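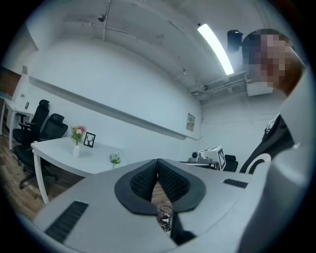
Budgeting for hand-held grippers – what am I forgetting?

Posted 5/16/19 in Equipment and Buying

Hello all, first proper post from me after months of lurking. I've been asked to put together a spending plan for a small manipulation project and I'm well out of my depth on the money side. I can do the soldering and the swearing, but spreadsheets make me itch.

We want hand-held grippers (the sort you carry about and do the task with yourself, no arm attached) so that two people can record demonstrations at the same time. The arm comes later, probably July if the paperwork goes through, and it's a separate pot of money, so please don't talk me into spending it now!

I've got one quote from Stidden at 1,248 per gripper, which includes the fingers and a carry case but no camera. Cassim do one that looks very similar for 1,126, also without a camera, but they charge for the finger pads separately and their website is vague about how often you need new ones. The pads are 20 a pair. I rang and asked and the chap said "it depends what you're picking up", which fair enough, but I can't put that in a cell.

So my questions really. How many spare pads would you buy at the start? Is it mad to get two different makes, one of each, to see which we get on with? And is there anything that always gets left off the list and then has to be begged for afterwards? We'd mostly be doing desk stuff, moving cups and boxes, plugging things in, tidying up cables, that sort of thing. Ordinary office room, strip lights, wooden floor, nothing fancy.

Thanks in advance, and sorry if this has been asked a hundred times, the search on here hates me.

Hashini Sultana

3 replies

Reply from benchrat (marked as helpful)

Don't mix makes. I did precisely that and I'm still paying for it. If the two grippers open to slightly different widths or the fingers are a different shape, you've got two sets of data that don't quite match, and whoever trains on it will come and stand at your desk looking sad. Pick one, buy two of it, and if you can possibly stretch, buy a third that stays in the cupboard until something snaps. Mine was a trigger spring, on the Thursday-before-a-deadline sort of week, and the replacement took ages to come.

And before you pick, ask both firms whether the same fingers will bolt onto the arm you've got your eye on. That one question would have saved me more than the difference between your two quotes.

Pads – for desk stuff I'd start with six pairs per gripper. Textured ones lose their bite sooner than you'd think if you handle a lot of cardboard. At 20 a pair it's not going to sink you, and you can order more once you know your own rate. Write the date on the packet when you open it, then next year you've got a proper number for your cell.

Things I left off my first list: cable ties and decent long cables, memory cards (buy double), printed markers and something stiff to stick them on, a second charger, and postage. Postage was 167 on my last order, in one go, because the cases are bulky. Also some money for a stand or hook so people aren't putting the thing down on its fingers.

One more, and I know it sounds soft. Get whoever will be holding it to hold it before you buy. I had a colleague with small hands who couldn't keep our old one up for longer than around ten minutes, and she was meant to be doing most of the recording. If Stidden or Cassim will lend you one for a week, say yes, even if you have to pay the courier.

Reply from pollyw

we went with Huro, no complaints. would just get the cheaper one and see

Reply from Martlet

Agree with benchrat on nearly all of that, though I'd go easier on the pads. We used Drornico ones on a similar job and were still on the second pair after several months. Soft objects mostly, so maybe that's why.

What I'd add is a line for time. Our plan had every last screw in it and not one hour for calibrating, labelling or going back over bad recordings, and that work landed on me in the evenings. I now put in a day a week and defend it like a parking space. The finance people argued about it less than they did about the screws.

Also your quotes: check whether they're with or without VAT. I've been caught by that twice (yes, twice) and the second time I had to go and ask for more money from the same woman.

Good luck with it, and do come back and say what you went for.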